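Minutes, Stadedeck house meeting, June

Started at 3 p.m., me (Annick Boychuk) typing, Tamara Mocanu in the good chair. Apologies from Bano, who was stuck at work.

Last time's minutes were fine, apart from me spelling Obeidat two different ways. Fixed!

Item 1, the vanity. We agreed the lip stuff can't keep living all over the desk, so it goes in the clear organizer, and the sponges can have the front slots. Tamara wanted the sponges in a bag. Outvoted.
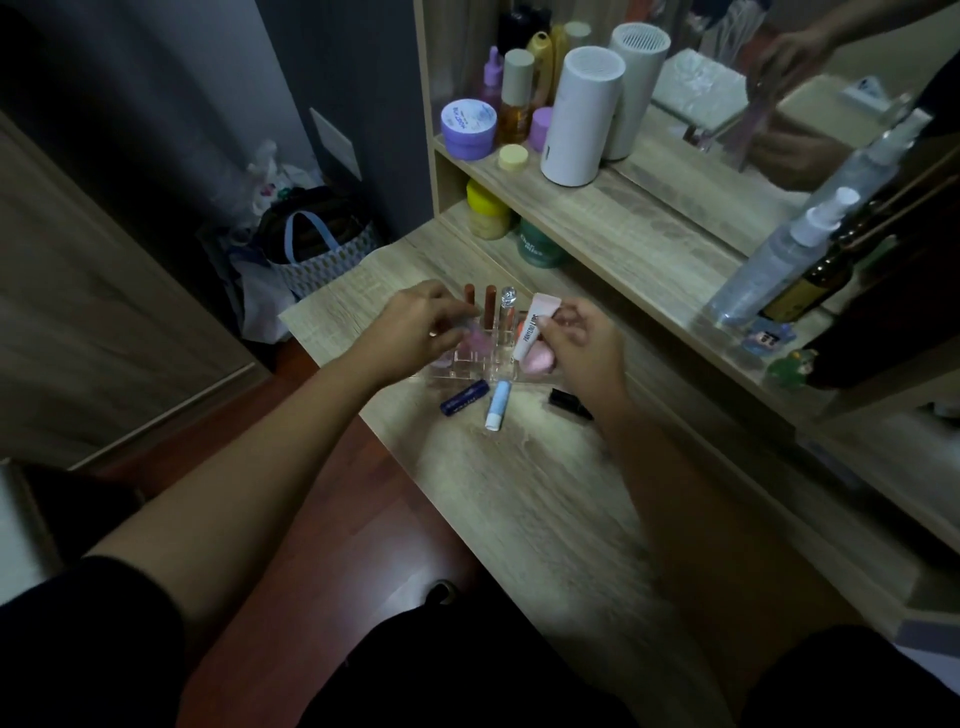

Page last changed: June, 4:30 p.m. (A.B.)

We talked for ages about what goes in the back row (too long, sorry all). Decision: glosses stand at the back where you can see the color, and balms wait until we know how many slots are left. I said I'd be fine with balms in a drawer and got a look for it.

Item 2, the shelf behind. Jars and serums stay up there for now. Tamara will go through them and check dates before we meet again, and anything expired goes, even if it was expensive. I'm to ask Murance if they sell a second organizer, budget $30 tops.
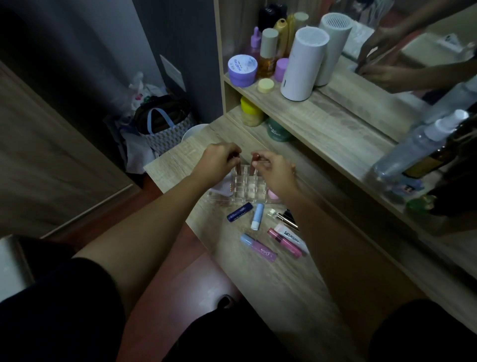 Back row first, balms and the rest still out on the desk.

Item 3, the perfume vial. It stays on the desk till someone claims it. Obeidat thinks it's a sample from the spring swap, I think it's mine, and we moved on.

Any other business: Bano sent a message asking for hooks by the door. Yes to hooks, Bano to buy them.

Actions: Tamara, dates on jars. Me, Murance. Bano, hooks. Next meeting in July, same time, Obeidat's bringing snacks.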